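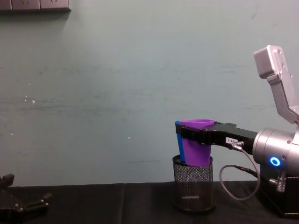
Jameck Token Register, release 9

The register lists 1,726 trade tokens and small copper pieces held in the Oksanen cabinet at Flandville. One row is one physical piece. Pieces struck from the same dies get separate rows and are joined by the die_pair field.

Contents

tokens.csv -- the main table, 18 columns
issuers.csv -- one row per named issuer, with trade and town where the legend gives them
dies.csv -- obverse and reverse die codes
notes.txt -- free remarks carried over from the card index, lightly edited

All files are UTF-8 with Unix line endings. Fields are separated by commas and quoted only where needed.

Main fields

reg_no: register number, never reused. Gaps are pieces withdrawn after they were found to be buttons or gaming counters.
legend_obv, legend_rev: lettering as struck, in capitals. Square brackets mark letters restored from a better specimen. A full stop stands for any stop on the flan, whatever its shape.
weight_g: grams, two decimal places. Pierced and clipped pieces are weighed as they are and flagged in the damage field.
axis: die axis as a clock hour. Left blank if either side is too worn to orient.
grade: 1 to 5, where 5 is the best. Grades were given by Nilmini Biswas from the pieces themselves, not from the old tickets.
findspot: parish only. Most rows are blank.

Known problems

The Etthorpe pieces were weighed on an older balance that read to one decimal place. A trailing zero was added on import, so the second decimal means nothing for those rows. Filter on source = ETT before doing any work on weight standards.

Issuer surnames follow the spelling on the token. The same man may therefore appear under two spellings in tokens.csv; issuer_id is the safe field to group by.

Undated pieces have an empty year field. Earlier releases used 0, and scripts written for those will need changing.

Changes in this release

Die codes for the halfpennies were revised by Mizanur Sheikh. Old codes are kept in dies.csv under code_prev. Reverse legends with ligatures are now written out in full.

Corrections

Send the register number, the field and the proposed reading. A photograph of both sides helps with legends -- raking light from the top left is best. Corrections received before the end of February go into the next release.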